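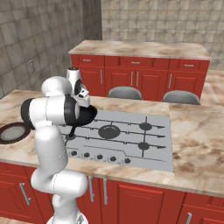

Planetare Fernerkundung und Oberflächenmissionen
Begleittext zur Vorlesung, Abschnitt 9: Eis im Untergrund des Mars

Wir verwenden Cookies, um die Nutzung des Lehrportals statistisch auszuwerten. Mit dem Besuch der Seite erklären Sie sich damit einverstanden. Einstellungen | Akzeptieren

9.1 Gegenstand und Voraussetzungen

Der vorliegende Abschnitt behandelt den Nachweis von Wassereis unterhalb der Marsoberfläche. Vorausgesetzt werden die Grundlagen der Wärmeleitung in porösen Medien sowie die Ausbreitung elektromagnetischer Wellen in verlustbehafteten Dielektrika. Studierende ohne entsprechende Vorkenntnisse werden auf die einführenden Kapitel des Skripts verwiesen. Die Polkappen werden nur insoweit berücksichtigt, als sie zur Eichung der Radarverfahren dienen.

9.2 Stabilität von Wassereis

Flüssiges Wasser ist unter den heutigen Druckverhältnissen an der Marsoberfläche in der Regel nicht beständig. Der mittlere Atmosphärendruck liegt nahe dem Tripelpunkt des Wassers; freiliegendes Eis geht bei Erwärmung überwiegend durch Sublimation in die Gasphase über. Ob Eis im Boden über geologische Zeiträume erhalten bleibt, hängt im Wesentlichen vom Verhältnis des Dampfdrucks über dem Eis zum Wasserdampfpartialdruck der bodennahen Atmosphäre ab. Maßgeblich ist das Jahresmittel des Dampfdrucks. Wegen der stark nichtlinearen Temperaturabhängigkeit darf dieses nicht durch den Dampfdruck bei der Jahresmitteltemperatur ersetzt werden. Der Fehler tritt in Übungsabgaben regelmäßig auf und führt zu einer systematischen Überschätzung des Stabilitätsbereichs.

Eine trockene Deckschicht aus Regolith dämpft die täglichen und jahreszeitlichen Temperaturschwankungen. Die Eindringtiefe der thermischen Welle ergibt sich zu

d = √(κ P / π)

mit der Temperaturleitfähigkeit κ und der Periode P. Für die tägliche Welle beträgt sie nur wenige Zentimeter, für die jährliche Welle ist sie um ein Vielfaches größer. Da P unter der Wurzel steht, wächst d langsamer als die Periode selbst. Ein Marstag dauert etwas mehr als 24 Stunden, ein Marsjahr fast 2 Erdjahre; die Umrechnung ist in der Übung ausdrücklich anzugeben.

9.3 Nachweisverfahren

a) Neutronenspektroskopie
Kosmische Strahlung setzt im Boden schnelle Neutronen frei, die durch Stöße mit Wasserstoffkernen besonders wirksam abgebremst werden. Ein verminderter Fluss epithermischer Neutronen weist daher auf erhöhten Wasserstoffgehalt hin. Das Verfahren erfasst den obersten Meter des Bodens und unterscheidet nicht zwischen Eis und gebundenem Wasser in Mineralen. Die räumliche Auflösung aus der Umlaufbahn ist gering.

b) Radarsondierung
Ein Teil der ausgesandten Welle wird an Grenzflächen mit unterschiedlicher Permittivität reflektiert. Aus der Laufzeit lässt sich die Tiefe der Grenzfläche bestimmen, sofern die Permittivität des durchlaufenen Materials bekannt ist. Reines Wassereis und hochporöses trockenes Gestein können ähnliche Werte aufweisen. Als zusätzliches Kriterium dient die Dämpfung. Seitliche Echos von Geländekanten sind vor der Interpretation durch Simulation auf Grundlage eines Höhenmodells auszuschließen.

c) Bilddaten und Thermalinfrarot
Frische Einschlagkrater legen in mittleren und hohen Breiten stellenweise helles Material frei, dessen allmähliches Verblassen in Wiederholungsaufnahmen als Sublimation gedeutet wird. Polygonale Bodenmuster und lappenförmige Schuttloben gelten als ergänzende Hinweise. Für sich genommen sind morphologische Merkmale kein hinreichender Nachweis.

d) Messungen am Boden
Lander können Eis durch Freilegen und thermische Analyse unmittelbar belegen. Die Aussage bleibt auf den Landeort beschränkt, ist jedoch für die Kalibrierung der Fernerkundungsdaten unentbehrlich.

9.4 Rechenbeispiel

Für das Übungsgebiet Ospina wird eine zweischichtige Abfolge aus trockenem Regolith und eisreichem Untergrund angenommen. Gemessen sei die Zweiweglaufzeit Δt zwischen dem Oberflächenecho und dem Echo der Eisobergrenze. Die Mächtigkeit der Deckschicht folgt aus

h = c Δt / (2 √ε)

Dabei bezeichnet c die Lichtgeschwindigkeit im Vakuum und ε die relative Permittivität der Deckschicht. Die Unsicherheit von ε geht mit halbem relativem Gewicht in das Ergebnis ein. Zu diskutieren ist ferner, ob die Bandbreite des Radars ausreicht, um beide Echos zu trennen. Ist dies nicht der Fall, kann für h lediglich eine obere Schranke angegeben werden.

9.5 Übungsaufgaben

1. Leiten Sie die Eindringtiefe der thermischen Welle aus der eindimensionalen Wärmeleitungsgleichung her. Geben Sie die verwendeten Randbedingungen an.

2. Bestimmen Sie für den Datensatz Ospina die Tiefe der Eisobergrenze und führen Sie eine Fehlerrechnung durch.

3. Erläutern Sie, weshalb ein hoher Wasserstoffgehalt in niedrigen Breiten nicht ohne Weiteres als Eis gedeutet werden darf.

4. Skizzieren Sie qualitativ, wie sich die Tiefe der Eisobergrenze bei zunehmender Neigung der Rotationsachse verändert.

Die Radarprofile werden mit der Kurssoftware Fandemier ausgewertet, die an den Arbeitsplätzen des Rechnerraums eingerichtet ist. Abgaben sind in Zweiergruppen zulässig und bis Ende März über das Lehrportal einzureichen. Handschriftliche Herleitungen werden als Scan angenommen, sofern sie lesbar sind. Aufgabe 4 wird in der Übung besprochen und nicht bewertet.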